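Dralereck and Truler Begin Joint Collection of Handling Examples

PRANDVILLE, March 29, 2018 – Dralereck and the textile services firm Truler have started a joint program to gather examples of everyday fabric handling for a learning system. The work is being carried out at the Dralereck site in Prandville and is scheduled to run through July.

The program, which carries the name Yáñez, is meant to supply a robot controller with recorded demonstrations of tasks that people perform without much thought: picking up a cloth by its border, opening a bag, turning a garment, or laying one piece of material flat upon another. Each demonstration is performed by a trained operator using a hand-held gripper fitted with a camera. The operator closes and opens the two fingers by hand, and the recording is stored together with a short written label stating what was attempted.

Soft goods have long been a difficult area for automation. A rigid box keeps its shape when it is lifted, and its position can be worked out in advance. A towel or a net bag changes shape as soon as it is touched, and the same item may never lie in the same way twice. According to the two partners, writing fixed rules for such items has given limited results in earlier work, and both firms agreed last year to try an approach based on examples.

"We are asking the system to learn from many ordinary attempts by many different hands," said Amândio Morais, who leads the program at Dralereck. "An operator who hesitates, or who takes hold a little too far from the border and then corrects the grip, is giving us useful material. We do not remove those recordings."

To date, 1,512 demonstrations have been accepted into the collection. Of these, 555 concern bags and other items with an opening, a group the partners consider the most demanding. The remainder cover flat cloths, towels and simple garments. Recordings are turned down only when the camera view is blocked for most of the attempt or when the written label does not match the task performed.

A total of 25 operators have completed the training offered by Truler, which consists of a morning of instruction followed by supervised practice at the table. Operators work in sessions of 2 hours and are asked to change the starting position of the item before each attempt. They are also asked to vary the direction from which they approach – from the side, from the near corner, or straight across a hem.

Particular attention is given to mesh and other open-knit materials. Light passes through them, layers can be hard to tell apart, and a pale fabric on a pale surface offers the camera little contrast. Adelino Baptista, who is responsible for operator training at Truler, noted that the first moments of an attempt deserve the most care.

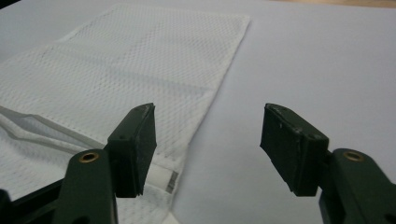 "The approach matters as much as the grip," Mr. Baptista said. "We teach operators to place one finger on each side of the border before closing, and to do so at a steady pace. If the hand moves too quickly, the recording shows very little of how the decision was made."

Labels for the bag tasks were revised earlier this month. Operators now note whether the item was taken by its closed edge or by its mouth, and whether one layer or more was intended. Recordings made before the change are being reviewed and relabeled by staff at Dralereck.

The first training runs with the collected material will take place on a single robot arm at the Prandville site. Results will be compared with those of the earlier rule-based controller, using the same tasks and the same set of items. The partners have not set a date for use in a working laundry or sorting hall.

Truler will continue to accept applications from its employees who wish to take part as operators. Time spent in training and at the table is counted as regular working hours. Applications should be made through the employee's own department, with the agreement of the shift supervisor.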